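The Goat at Ruddock

So my uncle left me a goat. I should say right away that I live on the third floor and have never owned anything bigger than a parakeet, but there it was in the letter, one goat, name of Cletum, to be collected from the farm at Ruddock before the end of January or she'd go to the neighbor.

I called the neighbor. His name was Ebuka Ojo and he had the slowest, kindest voice I have ever heard on a telephone.

"You could just let me keep her," he said.

"I'd like to at least meet her," I said, and I don't know why I said it! I had a perfectly good way out and I walked right past it.

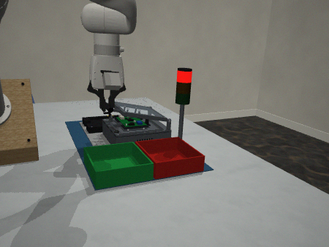 It was 38 miles on the bus and then a long walk up a road with no sidewalk. I had brought a bag of carrots and a leash (a dog leash, the retractable kind, which tells you how much reading I'd done). Ebuka met me at the gate in a green rain hat. He looked at the leash for a while and then he took the carrots out of my hand and ate one.

"She doesn't care for these," he said.

Cletum was standing on the roof of my uncle's car. She was the color of old piano keys, with one ear that went up and one that went sideways, and she watched me come across the yard the way my aunt used to watch people come into church late. I said hello. She sneezed.

"Your uncle paid 400 dollars for her," Ebuka said. "Everybody told him he was robbed. Then she ate the receipt, so he couldn't take her back."

We sat on the porch and he told me more stories. She'd gotten into the school bus once and ridden it clear to the feed store. She'd slept on my uncle's feet the winter the furnace quit, and he'd complained about it in every letter he wrote that year - except he never wrote to me, so I had to hear it from a man in a rain hat.
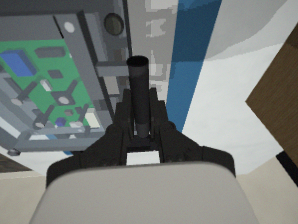 I hadn't visited in nine years. I kept waiting for Ebuka to bring that up and he kept pouring coffee.

Around four the light started going and I stood up to catch my bus. I told him she should stay, of course she should, and he nodded like I'd said it was getting chilly. Then I went over to the car to say goodbye. Cletum climbed down, hood first and then the bumper, taking her time about it, and put her whole forehead against my knee and leaned.

I missed the bus. Ebuka made eggs. The next one was in the morning, and I took the one after that.

I go up every other Saturday now. I bring crackers, the plain ones, and she eats them box and all.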